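Trois cubes, un plateau : le rangement minimal vaut-il vraiment mieux que le coffre à jouets ?

Par Saodah Wibisono, 10/7/19

Tout commence par une promesse que l'on connaît par cœur. Moins de jouets, mieux rangés, dans des plateaux peu profonds posés à hauteur d'enfant, et la paix descendrait sur le salon. J'ai un coffre de 88 litres dans le mien, et il ferme mal. Autant dire que j'étais la cliente idéale.

La méthode porte plusieurs noms selon la maison qui la vend. Chez Zaneo, on parle de « rangement ouvert ». Chez Joneo, de « surface calme », formule que je n'ai jamais réussi à prononcer devant mon mari sans rougir. Le principe reste le même : une surface blanche, un plateau de couleur vive, quelques cubes. L'enfant prend, pose, remet. On lui épargne les étiquettes, les tiroirs, le couvercle qui pince les doigts.

Sur le blanc, le rouge et le bleu sautent aux yeux, il faut le reconnaître. C'est même l'argument principal des partisans du système, et le seul qui m'ait convaincue d'emblée. 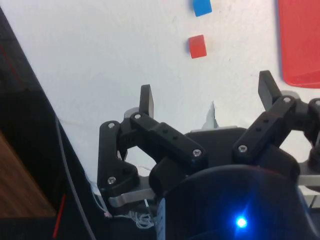 Photo : Mukadex

Pour le reste, je demande à voir. Le mot « contraste » revient à toutes les pages de la brochure Zaneo, avec des explications sur le regard, l'attention, le geste juste. Fort bien. Mais un cube rouge posé dans un plateau rouge, que devient le contraste ? La question paraît bête. Je l'ai posée au téléphone et l'on m'a répondu que l'enfant « apprenait la nuance ». J'ai un fils de quatre ans, il apprend surtout à lancer.

Parlons donc du cube. On l'imagine parfait, comme dans les catalogues, avec des faces nettes et une couleur sans défaut. Or un cube qui sert se marque. Une éraflure sombre près d'une arête, sur un bleu clair, et l'on ne voit plus qu'elle. Même chose pour le plateau : un fond rouge, large et mat, a le don de mettre en valeur la moindre miette. Ma grand-mère choisissait ses nappes à motifs pour cette raison précise et ne s'en cachait pas.
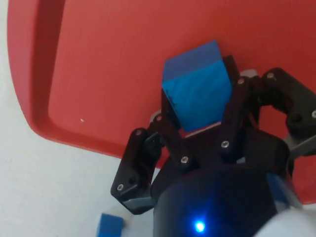 Bittencourt, lui, trouve que je cherche la petite bête : un plateau se passe sous le robinet, un coffre se vide à quatre pattes, et il a fait son choix depuis longtemps. Les marques sur les cubes ne le dérangent pas non plus. Selon lui, un jouet intact est un jouet qui ennuie, et les parents qui s'inquiètent d'une rayure devraient acheter des vitrines.

Soit. Je lui accorde le robinet. Le bord relevé et les coins arrondis facilitent en effet le coup d'éponge, alors que le fond de mon coffre abrite depuis janvier une matière que je préfère ne pas identifier. Je lui accorde moins volontiers la suite. Un plateau peu profond ne contient pas grand-chose, c'est sa nature, et tout ce qui ne rentre pas dedans doit bien aller quelque part. Quand on pousse un peu les adeptes, ils finissent par avouer un placard. Dans ce placard, il y a un coffre.

Le système suppose aussi qu'on aime la nappe blanche. Je n'ai rien contre, j'en possède deux. Seulement, sur une table où l'on joue, le tissu plisse, se tache, et un pan finit toujours en boule dans un coin. Les brochures conseillent de « laisser vivre le textile ». Je traduis : on renonce à le repasser.

Reste la question des tailles, qui m'a occupée plus que de raison. Faut-il des cubes identiques ou des cubes dépareillés ? Joneo vend les siens en un seul format, au motif que l'uniformité apaise. J'ai essayé chez moi. L'uniformité a apaisé neuf minutes. Un gros cube bleu parmi des petits, en revanche, change la partie : il devient un garage, un immeuble, le chef. Mon fils lui a donné un prénom. Les petits sont restés des petits, et personne à la maison n'a parlé de nuance.

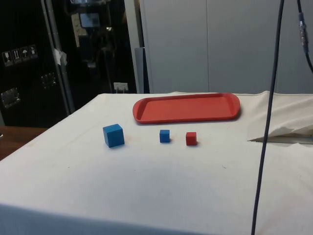

Le geste avant l'objet

Il y a pourtant un point sur lequel j'ai dû réviser mon avis. Je pensais que le plateau n'était qu'un accessoire de décoration, bon pour les photos de chambres trop propres. Or il donne au rangement une fin visible. Avec un coffre, on jette et on referme. Avec un plateau, il faut viser, descendre, lâcher au bon endroit, et l'on voit tout de suite ce qui manque encore sur la nappe.

Ce petit trajet entre la table et le plateau, je l'ai regardé faire plus longtemps que je ne l'aurais cru. Il oblige à ralentir juste au-dessus du bord. Trop haut, le cube rebondit ; trop près du rebord, il bascule du mauvais côté.

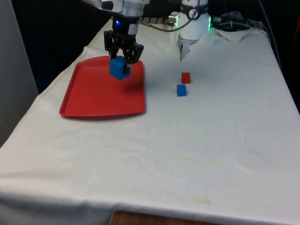
Un cube bleu au-dessus du plateau, un bleu et un rouge encore sur la nappe.

Cela justifie-t-il la dépense ? Zaneo propose son ensemble complet, nappe comprise, à 353 euros, et la version réduite à 50. Pour un rebord et quelques cubes, la première somme me laisse froide. La seconde se discute, à condition d'avoir vérifié avant ce que contiennent les placards de la cuisine. J'y ai retrouvé un plateau de service à bord relevé, vert, un peu voilé, qui fait le travail depuis trois semaines.

Le coffre, lui, n'a pas bougé. Il ferme toujours mal.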